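Vanity tables in shared rooms: placement, light and clearance

Maricel Calimlim fits out dressing areas for rented apartments and small performance venues in Pelville and Rornbridge. Most of her projects put a vanity table in a room that already has another use, and she has settled on a working method that begins with the mirror and leaves the choice of table for late in the process.

"People send me a picture of a table they like," she said. "I ask for the height of the window sill and the position of the outlets. The table can be changed. The sill can't."

Her first measurement is eye level, seated. The client sits on the stool or chair that will be used, in ordinary clothes, and she marks the wall at the pupil with masking tape. The center of the mirror goes on the tape or slightly above it. With an oval mirror she is stricter, as the glass narrows toward the top and a tall user loses the hairline sooner than with a rectangle of the same height.

"Ovals get bought for looks, and I have no objection. But you have to test them with the tallest person in the household. If that person has to duck, the mirror goes up or the stool comes down."

Knee space is the second check. Calimlim wants 12 inches between the edge of the seat and whatever is directly behind it when the stool is pushed in. She also leaves 16 inches of free top surface in front of the mirror, measured side to side, before any trays or lamps are placed.

In rooms without a spare wall she stands the vanity against a freestanding partition. She prefers a curved one with a rounded top. A curve stands up without wide feet, and it has no corner to catch a shoulder on the way past. The difficulty is that a straight table back doesn't follow a curved surface.

"You get a gap at one end or at both. Hairpins go down it, cotton pads, earrings. I close it with a strip of felt cut to shape and fixed to the table. I never fix it to the partition, which will be moved sooner or later."

She doesn't hang mirrors on partitions. The mirror is carried by the table, on its own frame, so that a knock to the partition doesn't reach the glass. Where the table is light, she adds weight in the lowest drawer. A bag of sand has served in two of her installations and remains there.

Color came up next. Calimlim specifies white for the table, the mirror frame and the partition when the room's lighting is uncertain, and she describes this as a lighting decision. White surfaces near the face return a neutral light. A colored panel at arm's length will tint the skin, and the user corrects for it with makeup that looks wrong outdoors.

"I had a sage wall in Rornbridge, a very nice wall. Everyone who sat in front of it put on too much blush. We turned the table and the problem was gone."

White partitions do show hand marks at the height where people grip them. She wipes them with a damp cloth and mild dish soap and has stopped using the abrasive sponges, which left dull patches on a Grutholm panel that could not be brought back.

Her budgets are modest. A secondhand table with mirror is usually found for 200 dollars or less, and she inspects the joint between mirror frame and tabletop before anything else. Chips in the paint are accepted. Play in that joint is a reason to leave.

Seating is the part she leaves open. The chair doesn't have to match, in her opinion, and a plain dining chair often works better than the padded stool sold with the set. Its back gives the user something to hang a towel on.

Asked what she would change in her own dressing corner, on Cabrera, she named the floor. "It's too smooth. The stool drifts. I bought rubber cups for the legs in February and they are still in the bag."

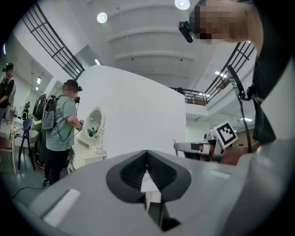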